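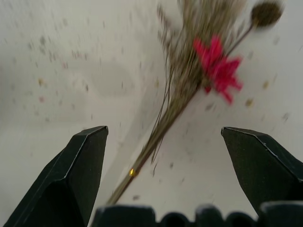
Sedalgate robotics group reports gentler handling of dried flowers

Edanholm, February

The robotics group at Sedalgate has published results from a method that helps a two-finger gripper pick up dried flowers and grasses with less damage. The method, called Tapley, uses pictures from a small camera at the gripper to decide where to close and when to stop closing. In tests at the group's Edanholm workshop, it moved dried bouquets from a flat surface to a box without visible breakage in 75 per cent of attempts. The group's earlier method managed 40 per cent on the same task.

Dried stems are difficult for machines. They weigh very little, they snap easily, and no two bundles have the same outline. A gripper set up for bottles or cartons will usually close until it feels firm resistance, and by that point a dry stem may already be crushed. Seed heads and petals can also come away when a finger brushes past them on the way in.

Tapley deals with the approach and the grip separately. During the approach, the system looks for the part of the bouquet where the stems run close together and steers the open fingers to either side of it. It treats flower heads, loose strands and grasses as areas to keep clear of. If the system cannot find a path that leaves enough room on both sides, it backs off and tries again from a different angle.

Once the fingers are in place, they close in small steps. After each step the camera image is compared with the one before. Movement in the stems is taken as a sign of contact, and the fingers then close only a little further before the arm lifts. The method does not use force sensors in the fingertips, so it can be run on standard parallel grippers that are already fitted with a camera.

The training data came from people guiding the arm by hand controller through the whole task. Operators worked with mixed bouquets of flowers, grasses and seed heads laid down at different angles on a plain surface. Fallen bits from earlier runs were often left where they lay, so that the system would learn to ignore them. Early versions trained only on a clean surface sometimes slowed down or changed course when they met a stray petal.

The group also tried the method on bouquets unlike those used in training, including thicker bundles and bundles with no tie. The success rate fell to 68 per cent. Most of the failures were with untied bundles, where the outer stems slipped out during the lift. A smaller share came from motion blur in the camera image while the arm was moving quickly. Slowing the last part of the approach helped, but it made each pick longer.

For the purposes of the study, a pick counted as a success if the bouquet reached the box in one piece and no flower head or seed head had come off. Loss of small fragments from the grasses was recorded but did not count as a failure.

Tapley was developed over roughly 2 years. It grew out of Zuro, an earlier Sedalgate project on the handling of soft fruit, and uses the same arm controller. The approach planning and the step-by-step closing are new. Zuro relied on a fixed closing distance for each kind of fruit, and that did not carry over well to bundles that differ so much in thickness.

The present work covers single bouquets only. It does not deal with bouquets that overlap or lie in a heap, and the group has not yet tested it on fresh flowers. Fresh stems bend more before they break and may need different limits on how far the fingers close. Work on overlapping bouquets is due to start at Edanholm in the spring, using the same gripper and camera.

The written report, the test procedure and the full table of results are available from Sedalgate on request. Growers, packers and research groups that handle dried plant material and would like to supply bouquets for further tests can contact the Edanholm workshop through the Sedalgate press office.

Notes to editors

Sedalgate carries out applied research on robotic handling for food, horticulture and light packing. Its Edanholm workshop is used for trials with natural materials.

Tapley and Zuro are project names and should be written with an initial capital only.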